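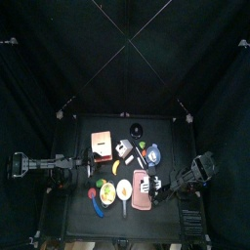 Flillbridge lab adds play kitchen to its robot teaching program

7 Feb 2024

Leiva, a small robotics company in Flillbridge, has started teaching its two-armed robots with a table of toy kitchenware. Operators run each task by remote control while the system records what the arms do and what the cameras see. The recordings are then used to train software that tries to do the same jobs with no operator.

The company said on Wednesday that it has collected 930 recordings on the kitchen table since work began. It wants to reach 4,000 by July.

Toy food and cookware share the table with a toaster, a blue pot, a frying pan and a pink cutting board. Black fabric closes off three sides, which keeps the background the same from one recording to the next.

An operator sits at a separate desk and moves a pair of smaller arms by hand. The arms at the table follow those movements as they happen. If the operator closes a grip, the gripper on that side closes too. A foot pedal starts and stops each recording.

Most tasks are short. One asks the operator to move the banana from the table to the cutting board. Another is to put the lid on the blue pot. A typical recording lasts around 177 seconds, including the time it takes to bring both arms back to their starting position.

Leiva also tried guiding the arms directly, with a person holding each one and pushing it through the motion. That worked for simple reaches but was slow when both arms had to work together, and the person's hands kept getting into the camera view. The company now uses direct guiding only to set starting positions.

Failed attempts are kept. If a piece of toy food is dropped and picked up again, the operator carries on and marks the recording afterward. Leiva said the software needs to see how a mistake is fixed – a set made up only of clean runs left earlier versions stuck after the first slip.

The items are moved to new spots between recordings. Operators are asked to leave some of them tilted or close together, the way they might be found on a real counter. A task is dropped from the day's list once it has been recorded in 5 different layouts.

The software side of the work is called Nonum. It was first used last year on a sorting job with plastic parts, where a single arm was enough. The kitchen tasks are the first to need two arms, and the company said timing between them is still the weak point. In early tests the second arm often moved before the first had let go.

Fuvamau, which makes equipment for school cafeterias, is paying for part of the project. It is interested in tray clearing and dish loading, though neither job is on the current task list. Leiva said those would be tried on a larger table with full-size dishes.

The company is taking on more part-time operators for the evening shift. No background in robotics is required, and training takes two days.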